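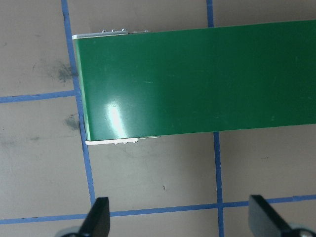

J'ai un faible pour le vert sapin, et ça ne date pas d'hier. Ma grand-mère avait une boîte à biscuits de cette couleur-là, un oncle roulait dans une voiture de cette couleur-là, et quand j'ai enfin eu un salon à moi, j'y ai mis un fauteuil de cette couleur-là (il perd ses crins, il grince, je le garde). Alors quand une amie m'a parlé d'un atelier près de Gand où l'on redonne vie à de vieilles planches laquées, avec une nette préférence pour les verts, j'ai pris le train sans trop réfléchir.

L'atelier s'appelle Dobre. C'est un rez-de-chaussée sur cour, avec une verrière qui fuit un peu et un poêle qu'on n'allume qu'en dernier recours. Karlijn Vanhove m'y attendait avec du café très fort et un crayon dans les cheveux. Elle a commencé par démonter des étagères trouvées sur les trottoirs, pour s'amuser, et puis les voisins se sont mis à lui en apporter. Depuis le mois d'avril, elle ne fait plus que ça.

## Le brillant, ce traître

Première leçon, reçue avant même d'avoir posé mon sac : une planche brillante ne pardonne rien. Le mat cache les petites misères, le satiné négocie, le brillant raconte tout. Une rayure fine comme un cheveu devient un trait clair dès qu'une lampe passe au-dessus. Karlijn, elle, adore ça. Elle penche la planche, la tourne, cherche le reflet, le promène d'un bout à l'autre comme on ferait rouler une bille, et là où il se tord, elle sait qu'il y a quelque chose.

« Les gens veulent toujours poncer, me dit-elle. Moi je leur demande d'abord de laver. »

Et de fait, elle lave beaucoup. De l'eau tiède, un rien de savon, un chiffon qui ne peluche pas, un deuxième chiffon pour sécher. J'ai essayé sur une tablette qui me paraissait fichue, piquetée de petits points pâles du haut en bas. La moitié est partie ! C'était de la peinture de plafond, déposée là par un bricoleur qui n'avait pas bâché. Le reste, on le laisse. Une planche qui a servi a le droit de le montrer, et je dois dire que je préfère ça aux meubles qui ont l'air de sortir du carton.

Pour les rayures un peu plus franches, elle utilise une pâte à lustrer de chez Evetti, en quantité ridicule, au bout du doigt. J'en avais pris une noisette et je me suis fait gronder gentiment. Trop de pâte, et on se retrouve avec un halo qu'il faut ensuite rattraper sur toute la longueur, ce qui m'est arrivé, bien entendu, dès le lendemain et sur ma propre table.

## Du ruban bleu partout

L'autre chose qu'on voit vite chez Dobre, c'est le ruban adhésif bleu. Les plans de travail en sont quadrillés. Je croyais à une sorte de décoration, un clin d'œil de graphiste, mais Karlijn s'en sert pour tout : aligner un chant, garder un écart constant entre deux pièces, retrouver l'emplacement exact d'une planche qu'on a soulevée pour en essuyer le dessous. Elle a essayé les règles métalliques, qui glissent, et le crayon, qui s'efface ou qui s'incruste. Le ruban reste en place le temps qu'il faut et se décolle d'un geste.

Je l'ai adopté à la maison et je vous le recommande chaudement, même si vous n'avez aucune intention de restaurer quoi que ce soit. Quatre bandes sur la table de la cuisine et vous savez où poser les vis, où poser les tasses, où ne surtout pas poser le coude. Mon fils a annexé une case pour ses cartes. On s'y fait très bien – sauf quand on reçoit, où il faut un peu expliquer.

Un conseil tout de même : tirez-le lentement, en le rabattant presque à plat sur lui-même. Et ne le laissez pas tout l'hiver au soleil derrière une vitre. J'ai une marque sur un rebord de fenêtre qui date de mon enthousiasme.

## Les bords, toujours les bords

On regarde la face d'une planche et on achète la face. Karlijn, elle, regarde les bords. C'est là que la crasse s'installe, dans les rainures, sous les baguettes, autour du moindre petit relief. Elle y passe une brosse à dents souple, sèche d'abord, puis à peine humide. Sur les systèmes modulables, il y a souvent des picots, des languettes, des embouts qui dépassent et qu'on casse en posant la planche trop vite sur la tranche. Je l'ai vue reprendre une planche des mains d'un client avec une délicatesse d'infirmière.

Elle a chez elle une étagère Sallness complète, six tablettes de 90 centimètres, toutes sauvées d'un bureau qui déménageait. Aucune n'est tout à fait du même vert. Elle avait pensé les repeindre pour les accorder, elle avait même acheté le pot chez Vusto (70 euros, elle s'en souvient encore), et puis elle les a montées comme ça un soir, pour voir. Le pot n'a jamais été ouvert. Il sert de serre-livres.

J'aime beaucoup cette étagère. Le soir, la lampe y dessine une tache blanche sur chaque niveau, un peu plus longue en bas qu'en haut, et on devine très bien lesquelles ont porté des classeurs et lesquelles des plantes.

## Ce que j'ai rapporté

Je m'étais juré de repartir les mains vides. J'ai pris le train du retour avec une planche emballée dans une vieille couverture, calée entre mes genoux, sous l'œil soupçonneux du contrôleur. Elle est verte, évidemment. Deux griffures d'un côté, un coin un peu mou de l'autre, et un brillant à se recoiffer dedans.

Pour l'instant elle est posée dans l'entrée, sur des tasseaux, et tout le monde y jette ses clés malgré mes protestations. J'ai mis un petit plateau en feutre, que personne n'utilise. Karlijn m'a proposé de venir la fixer elle-même au mur, et je crois que je vais dire oui, ne serait-ce que pour lui faire goûter mon café, nettement moins fort que le sien.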